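Reflections – a gallery by Kiyoshi Kamata

I started to collect reflections one November, when I lived in Mukuvville and my apartment had almost no daylight. In the evening I walked home past the shops and looked into everything that was round and shiny. Now the collection has 3,011 pictures. For this page I chose only a few subjects, and under each one you find a line or two about it.

Curved surfaces are my favorite. A flat mirror gives you back the room as you know it. With a curved one you must first learn where is up and where is down, and a person can hang in the corner like a bat. Ceiling lamps become short dashes that follow the bend, and a window gets pulled to the middle and takes all the brightness for itself.

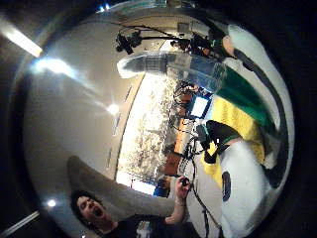 For many years I cleaned every surface before I took a picture. My teacher in Drukness told me to stop with this, and I am thankful to her. A little dust or a streak of glare shows the eye where the surface is, otherwise you look only at the room behind it.

People often ask me about faces. I like them when they are not posed – laughing, yawning, mouth open, hair in every direction. The bend is not polite to anybody, so it is better to enjoy it.

Color is the other thing I look for. Most rooms turn gray and beige in a reflection, and then one small blue or orange spot is enough to hold the whole picture together.

Prints from the series were shown at the Zollata reading room, 50 of them on one long wall. The next selection will be from Maruyama, where I work mostly in the early morning. I will add it to this page when the scans are ready.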